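Kelldale releases simulated kitchen collection for robot learning, with 3,473 recorded examples
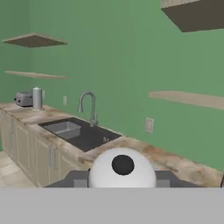 The sink and counter in one of the Kelldale simulated kitchens, with the gripper at the front. Render: Kelldale

Fri 19 March - Kelldale, the developer of training software for household robots, today announced the release of Tallimetti, a collection of 3,473 recorded examples of kitchen work performed in simulation. The collection is offered to universities and small companies which want to teach a robot by demonstration but do not have a kitchen, or a robot, which they can keep occupied for the whole day.

Each example in Tallimetti was made by a human operator who controlled a simulated arm through one short task from beginning to end. The operator sees the kitchen from a viewpoint behind the gripper, and the same view is stored together with the arm movements and the gripper commands. A written instruction in plain English is attached to every example.

"A learning system can only be as good as what we show to it," said Annatjie Mtshali, head of data collection at Kelldale. "In our first attempt we had operators who were very fast, and their examples looked nice, but all of them approached the sink from the same side. The trained arm then had no idea what to do from the other side. We threw away most of that work and began again in January."

For the new collection, the starting position of the arm is changed before every example, and the kitchen is changed as well. Tallimetti contains 114 kitchen layouts, with different wall colours, counter patterns, cupboards and positions of the sink. The operators work in sessions of no more than 100 examples, after which another operator takes over the station. Kelldale introduced this limit when it found that movements become smaller and more careless toward the end of a long session.

Failed attempts are also part of the release. They are stored in a separate folder and labelled by a second person, who marks the moment at which the task went wrong. According to Bimla Goel, who is responsible for the labelling, this was the slowest part of the project.

"Two people can look at the same recording and not agree where the mistake begins," said Goel. "Is it when the cup falls, or already when the fingers close too early? We wrote five rules for this and we publish them with the data, so that each user can see how we decided and can change it if they prefer."

The recordings were made with Fülöp, Kelldale's own control program, which runs on an ordinary desktop computer with a hand controller. A new operator receives two days of practice, and the practice recordings are not included in the collection.

Jallside, a maker of robot arms for assisted living, has had early access to the data. Pieter Zwane, engineering manager at Jallside, said that his group uses the simulated examples as a first stage and afterwards adds a smaller number of recordings from its real test kitchen.

"The simulation does not replace our own kitchen, and we never expected this," said Zwane. "Water, wet dishes and soft cloths are still difficult. But for reaching, opening and putting down, it has saved us nearly 5 weeks of operator time."

Kelldale plans to extend the collection with laundry and dining room tasks. Organizations that wish to propose a task are invited to send a short written description, including the objects that are needed and the condition in which the task should count as finished.

Availability

Tallimetti is available on request from today. It is free of charge for teaching and non-commercial research. Commercial licences are offered on a yearly basis. The rules for labelling and the operator handbook can be read without registration.

About Kelldale

Kelldale develops software for the control, recording and training of household robots. It also operates a recording centre where customers can have their own tasks demonstrated by trained operators.

Media contact
Rainer Hollmann, Communications, Kelldale

Licensing and data requests
Lwazi Mabaso, Partner Programs, Kelldale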